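Power boards, plants and books on one table

A small side table or desk often ends up holding everything that has no other home: the pot plants, the books waiting to be read, and a power board so the phone and the lamp can be plugged in. It can all stay there, provided water and electricity are kept apart.

Put the plants at the back, along the far edge, and keep the power board well forward of them. A pot that overflows will drip where it stands, and you want a clear strip of tabletop between the drip and the sockets. Carry the plants to the sink for watering if they're small enough. For a tall one that's awkward to move, unplug the board first and lift it off the table.

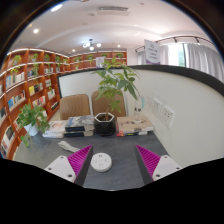

Plants and books along the back, round power board out in front.

Use the books as a divider. Low stacks on either side of a planter stop it being nudged along the table, and they leave the front free for working. Keep each stack to 2 or 3 thick books with the largest at the bottom. If a pot has drainage holes, give it a saucer – paper soaks up water quickly and the covers will warp.

Round boards suit small tables, but the plugs sit upright, so allow some height above them. Don't push one under a shelf or let leaves hang over it. Trim trailing plants such as pothos or turn the pot so the long stems fall over the side of the table, away from the cord.

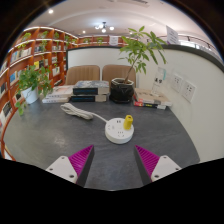

Pothos at the left of the table, with the spare cord bundled behind the power board.

Spare cord is best gathered in loose loops. Don't wind it tightly or bury it under books, as a cord carrying a heavy load can heat up. Heaters and kettles should go straight into the wall.

Dust the board every few weeks. Switch it off at the wall, pull out the plugs and wipe the top with a dry cloth. Potting mix gets into the sockets more easily than you'd expect, so do any repotting outside or on newspaper on the floor.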